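The Line on the Floor

Robots at trade shows follow a great many rules. The trouble is working out whose.

2022-03-06

The robot safety rulebook at Molness, a firm that fits out exhibition stands for automation companies, is 60 pages long. The version handed to the people who work on the stand is a single laminated card. Everyone I met had read the card. I found one person who had read the 60 pages, and he had written them.

This is less alarming than it sounds. A factory robot leads a sheltered life. It lives behind a fence and meets the same few trained people every day, most of whom have learned to ignore it. A trade show robot gets strangers. They lean over the table holding coffee. They ask whether it can shake hands, and some of them are already reaching out as they ask. The robot is expected to be charming for hours at a stretch while doing something with small colorful objects, and the rules that were written for a cage in a car plant have to be stretched to cover a table with a skirt on it.

The stretching is where people disagree. Stultolley, which makes software for robot arms, treats its stand as a workplace and applies its workplace rules: a written risk assessment, a named person on the stop button, no reaching in while the motors have power. Pasaribu, a rival, treats its stand as a show and borrows from theater, with marks on the floor and a rehearsal. Each company told me, kindly, that the other one was going to hurt somebody someday. Neither has yet. Both use the same yellow tape.

I asked to see the part of the rules that deals with hands, because hands are what everybody gets wrong. An arm looks dangerous. It is big, it swings, and people step back from it without being told. A gripper is the size of something you might pick up in a kitchen store, and visitors treat it that way. They want to touch the fingertips. They want to put a pen in it.

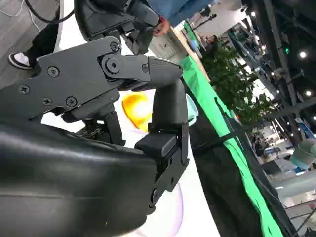
Close quarters at the table: a black gripper, an orange-yellow prop and the hall beyond.

Fingers like these have a pivot, some plates and a gap, and a gap that opens can also close. The Molness rulebook spends eight pages on gaps. The card says "Keep your fingers out of its fingers," which I think is the best sentence in either document, and which was nearly cut for being unprofessional.

The rest of the card is sensible in the way that most safety advice is sensible, meaning that you nod at it and then forget it by lunch. Check the screws on the gripper before the doors open. Keep sleeves and straps clear of anything that moves. Run the arm slowly when the public is near. Know where the stop button is without looking. Tape down your cables, or at least stop pretending that you are about to.

Slowness is the rule that hurts. Molness asks its clients to run at 20 percent of full speed when visitors are within reach, and the sales staff hate it. A robot at that pace picks up a ball the way a retired judge picks up a dinner menu. People wander off. At a rehearsal last June, I watched a Stultolley engineer and a Stultolley salesperson argue over the speed setting in low, pleasant voices for longer than the demonstration itself took. The engineer won, mostly by standing in front of the keyboard.

Then there is the matter of props. You would not think that a plastic shape needed a policy. Greltov, a small outfit that rents demonstration kits, has one anyway: nothing that shatters, nothing edible, nothing anyone would dive across a table to save. The last clause came in after a client insisted on using his own wristwatch. The robot dropped it, the client lunged, and the person on the button earned a day's pay in a third of a second.

Greltov also wants a five-minute break written into every hour, for the people. The robot doesn't need it. The person on the button does, having spent the rest of the hour watching a machine put things down and pick them up again, which is roughly as gripping as it sounds.

A common rulebook for shows has been talked about for years. The companies agree that there should be one and that it should look a lot like their own. Molness has offered its 60 pages as a starting point. So far the others have asked for the card.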